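Jestosell Sandwich Set review

Play food for home or nursery
Bought from: Otadero, paid for with our own money
Reviewed by Kyriaki Makris

I look after the home corner at a small nursery in Plorncombe, and we go through a lot of play food. The last sandwich set was a Politis one, which did well for a couple of years until the printed faces wore off the bread. I ordered the Jestosell set in February to replace it and have been using it most mornings.

It is sold as a sandwich and burger set. You get bread, toast, cheese, patties and a few salad bits that I won't say much about because they went straight into the soup pan and have mostly stayed there. There is no plate in the box and no knife. The whole lot weighs 700 grams on the kitchen scales, box included, so it is heavier than the hollow sort you find in a bargain bin.

The toast

The toast is the best part of the set. The shape is right, with rounded corners and a slightly uneven outline, so it looks like a slice from a tin loaf. The middle is a light caramel brown and lets a bit of light through. There are small pale flecks in it that look like air bubbles, more of them in some places than others. The crust is a darker orange-brown and goes round the outside as a proper rim.

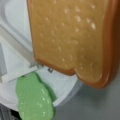
The toast up close, with the pale flecks in the face and the darker crust.

I wasn't sure about the flecks at first and took them for a fault. I wrote to Jestosell and got a reply from Grigoris Andreadis in their customer team, who said they vary from slice to slice and are meant to be there. Fair enough. The children like them, and one has decided they are salt.

The see-through look is less convincing on a dark table, where the slice goes a bit murky. On a white or pale surface it looks much more like toast. If you are setting out a café table, put a light cloth down.

Edges and finish

I run a thumb round the edge of everything before it goes out, and most of this set passed. The glossy parts are smooth and wipe clean with a damp cloth. Crumbs of dough and bits of sand come off without scrubbing.

Not every edge is finished to the same standard. Some of ours are smooth all the way along and some have a rougher strip that feels as if it should have had one more going over.

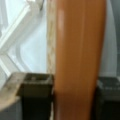

None of it is sharp and I wouldn't send a set back for it, but rough patches hold dirt, and in a nursery that means more washing. I use an old toothbrush and washing-up liquid at the end of the day. The leaflet says hand wash only. I put one slice through the dishwasher on a cool cycle before I had read that – it came out fine, though I haven't repeated it.

The colours have held so far. The browns and oranges go all the way into the pieces that I have looked at closely, with no print to rub off, and that was my main reason for moving away from Politis. I can't say what it will look like after two years.

Cheese, patty and plain bread

The cheese is a square yellow slice, a little on the orange side and slightly lighter round the borders. Everyone knows what it is straight away. It is easy to tell from the bread even for the youngest, so it is good for simple sorting and for following a two-step order such as bread first, then cheese.

The patty is round and brown with an uneven, darker rim. It causes some arguments. Half the room calls it a burger and the other half calls it a biscuit, and I can see both sides. For a burger I would have liked it a shade darker. As a biscuit it gets plenty of use at snack time in the home corner, so I have stopped correcting anybody.

The plain bread is the weakest piece. It is a flat white slab without much to it, and next to the toast it looks as though it came from a different set. There is no crust colour. On its own it has been taken for a napkin, a bar of soap and a bed for a small rabbit. Once the cheese is on top it makes sense.

Stacking

Anyone buying a sandwich set wants to know whether the sandwich stays up. On a flat surface it does. Bread, patty and cheese will sit in a pile and can be carried a short way by a careful four-year-old. The cheese slides if it isn't put on square, and it is quite happy hanging over the side of whatever it is on until somebody knocks it.

We lay ours out with the fillings on a small round white stand and a paper plate in front for making up the order. I'd suggest doing something similar. A raised surface keeps the fillings apart from the finished food, and a ridged paper plate is the right sort of size for one slice of toast with space left round it. Proper toy plates from our old tea set were too small and the toast tipped off.
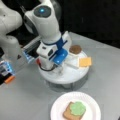

Picking the pieces up

The flat pieces are harder to lift than you might think. On a smooth table a child has to get a fingernail under the edge or slide the slice to the side and take hold of it there. The patty gives no trouble. The cheese and the white bread are the awkward ones, especially when one is lying on the other.

I don't count this as a fault. It is decent practice for small hands, and play tongs work well once they have got the knack. For children who find gripping difficult, a tea towel underneath gives enough softness to get hold of the edge.

Storage

The box it comes in is thin card and won't last. Ours split at the corner in the first week. I keep the set in a shallow tub with a lid. It all fits flat and there is no need to stack it in any order.

Price and where to get it

I paid 30 pounds at Otadero, delivered. That is more than I wanted to spend, and at a lower price I would be easier on the white bread. Jestosell also sell the toast separately, and if your home corner already has cheese and burgers that might be the better buy. I couldn't find the patty sold singly.

Good points: the toast, colours that don't rub off, easy to wipe clean, a decent weight in the hand.

Less good: uneven finish on some edges, dull white bread, flimsy box, no plate.

Would I buy it again? Yes for the nursery, where it is out every morning. For one child at home I would get the separate toast and wait for a sale on the rest.

Rating: four out of five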